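Shoe Drive Moves to the Packing Table
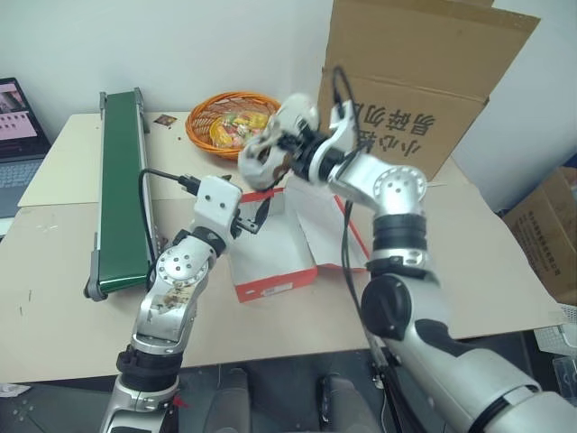 The Sulham shoe drive closed in January with 2,594 pairs received, and packing for the Tutow shipment is under way. The first 255 pairs are already boxed and labeled.

We still need shoeboxes. Any brand or color is fine, as long as the lid closes and the corners are sound. Please leave old labels on — peeling them tears the cardboard, and the new label goes on the lid anyway. Boxes can be dropped off at the Loltier Street entrance until 6 p.m.

Large cartons are also welcome, especially ones already marked "handle with care" in any language. We take them flat or made up. Each carton should weigh no more than 30 pounds once filled, so put boots at the bottom and children's sizes on top. Leave the flaps open until the contents sheet is inside.

Pairs without a box are tied together by the laces and go in last. Single shoes can't be sent.

Lương Shoe Repair is still resoling work boots for the drive at no charge. Bring those straight to the shop and they will be added to the spring shipment.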